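Ticket 1202 – Label printer skips every other label after roll change
Product: Harow desktop label printer
Reported by: Flelto, shipping office
Status: Resolved
Opened: May 1, 2023

Problem as reported

After changing to a new roll, the printer feeds one blank label between each printed label. The status light stays green. No error shows on the computer. The old roll printed fine. The new labels are from a different supplier (Bitov) and are the same size on paper as the old ones. The office has 565 orders waiting and is writing addresses by hand.

Step 1. Power cycle

Turned the printer off, unplugged it for a minute, plugged it back in. Printed a test page from the front button. Same result, one printed and one blank.

Step 2. Check page size in the driver

Driver was set to 4 x 6 in. Label measured with a ruler: 4 x 6 in. Shipping software (Bach) was also set to 4 x 6. No change needed. The test page from the front button does not use the driver, so the fault was unlikely to be here anyway.

Step 3. Clean the gap sensor

Opened the lid and wiped the sensor with a dry lint-free cloth. There was some paper dust and a bit of adhesive on the left guide. Cleaned both. Printed 10 labels, five came out blank. Customer asked if the printer should be replaced. Told them to wait until the media settings had been checked.

Step 4. Check media type

The old roll had gaps between the labels. The Bitov roll has a black mark on the back and a very narrow gap. The printer was still set to gap sensing. Changed Media Type to Black Mark, saved, and ran calibration by holding the feed button until the light blinked twice. The printer fed four labels and stopped at the tear bar.

Step 5. Print test

Sent a full-size test page from the computer, to see whether the top edge stayed in the same place on each label. Printed 20 copies. No blanks, and the top edge lined up on all of them.

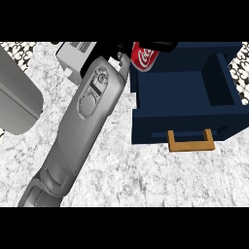 Step 6. Live orders

Customer printed a batch of 400 labels from Bach. One roll change in the middle, same Bitov stock. No skipped labels after the change – calibration was kept.

Notes for next time

Calibrate after any change of label supplier, even when the size is the same. If the customer goes back to gap labels, Media Type has to be set back to Gap first. Setting is saved in the printer, so it applies to every computer that prints to it.

Ticket closed with customer's agreement.

Related tickets
Ticket 492 – Labels print faded on the right side
Printer offline after router change
Bach prints two copies of each packing slip
Feed button does not respond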